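Search reviews... Go

Flunmont light blue towel, five months on

I bought the Flunmont in July, a single one, after reading one gushing write-up too many. The listing says it "folds like paper." I have folded a lot of towels and have yet to meet one that does, so I was ready to be annoyed.

First, the color. It's a plain light blue, nothing special, and fine if your bathroom is already pale. The surface is fuzzy and picks up white flecks. Mine came out of the drawer speckled after sitting next to an old white bath mat, and a shake didn't fix it.

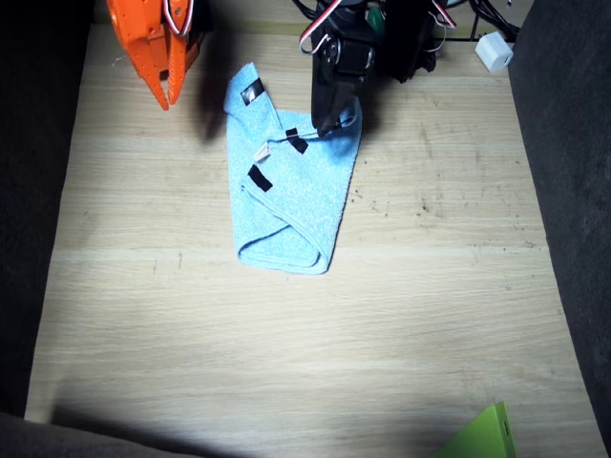
Mine never shed a thing, a reader wrote after my first notes, and I've had it through 37 washes. Good for that reader. I don't keep a tally, but I'd blame the drawer before the dryer, and I'd still like a towel that doesn't hang on to everything it touches.

On to the folding. Flat on a table it behaves well enough, and the hem stays close to straight. Bring one side over, though, and the edge puffs up into a fat roll. Press it down and it comes back. Stack five like that and the shelf is full.
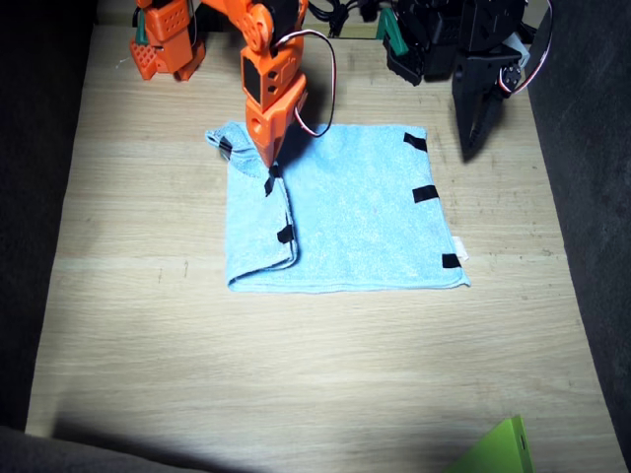
Fold it in thirds and quit fussing, was the advice from another commenter, who owns the Flunmont and the Kikix and can't tell them apart once they're put away. I tried thirds. It's better, I'll give them that, but the stack still leans.

The tag bothers me more than it should. It's small and white and it sticks out from the side whichever way I turn the towel. I could cut it off, but then I'd lose the washing instructions, and at $13 for one towel I want to keep those.
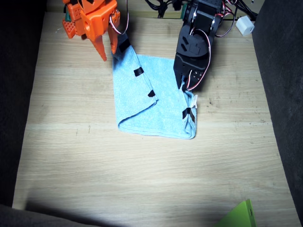
Corners are the other weak spot. They wander. I line up two, let go, and one has slid off at a slant, so I start over. A thinner towel, like the old Cuypers I keep for the kitchen, stays where I put it.

It does dry hands, and it's soft. I'd buy it again at half the price, and I wouldn't buy a set.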